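Prop table notebook, Grasville shop
September, afternoon, entry by G. Ibarra

Continued from the morning page. Tabletop cleaned with dish soap first, then alcohol on the worst patches. Smudges reduced, scuffs unchanged. The gray marks are in the coating and will not come out without abrasion. I tried 800 grit on the underside, where it does no harm: the mark goes, and so does the sheen. Went to 2,000 grit on a second patch and the sheen came back partway. Not doing the top side until Maricruz has looked at both patches.

Glare is the larger problem. Both overhead lamps on, a reading of 482 lux at the table center. With the window blind down and one lamp off the figure is steadier but the back of the table goes dull. Left both on for the rest of the day. Evaristo wants a diffuser and has a sheet of Prekia film left over from the display case job. To be cut to size, 90 cm on the long side.

Play food: the set from Jaramillo and the older mixed box are now in one bin. Washed in lukewarm water, no scrubbing on painted areas. Two pieces from the older box discarded for split seams. Color names on the inventory sheet were inconsistent (the eggplant was entered once as violet and once as purple), so I changed all of them to the plain word. Felicja's labels stay on the bin, not on the pieces — adhesive residue took over an hour to get off last time.

Layout with the dark green plate, both lamps on:
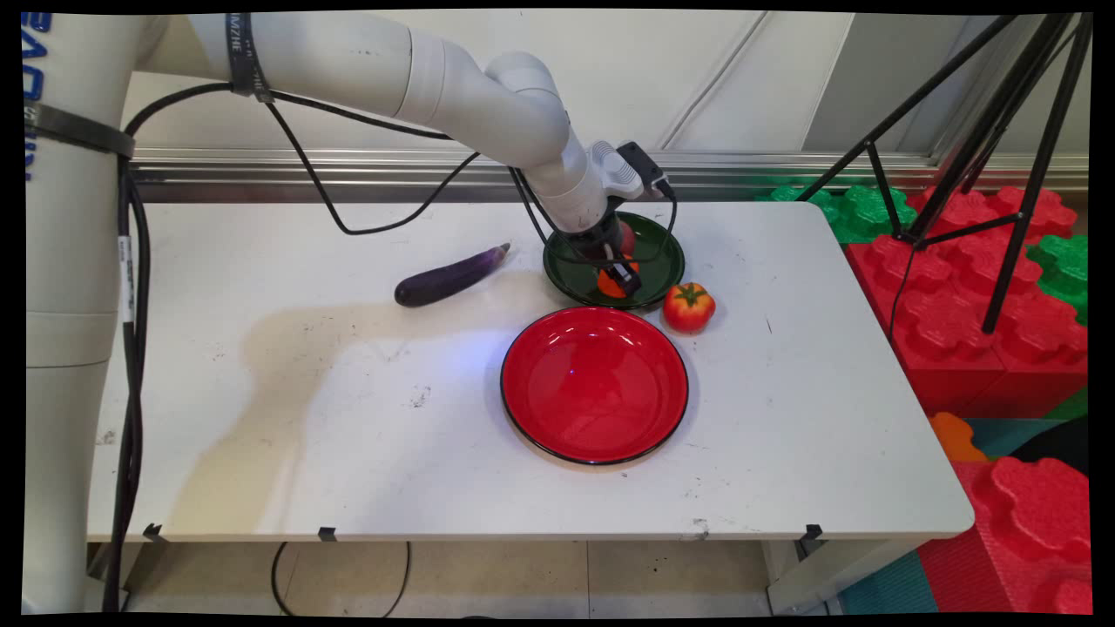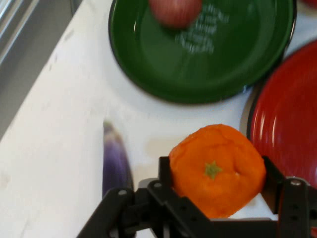

Plate choice is still open. Karkilex offers the same diameter in a matte finish, and Emiliano would prefer it for the next layout. My own view is to keep the green one for now: the rim throws bright white reflections, but the dark color separates well from the white top, and the orange pieces read clearly against either. The tomato has the same highlight trouble as the rim and a matte plate would do nothing for it. A thin coat of wax-free dulling spray on one spare tomato, left overnight, would settle that.

Open: diffuser film, sanding decision, spare tomato test. Inventory sheet to Felicja once the color names are checked.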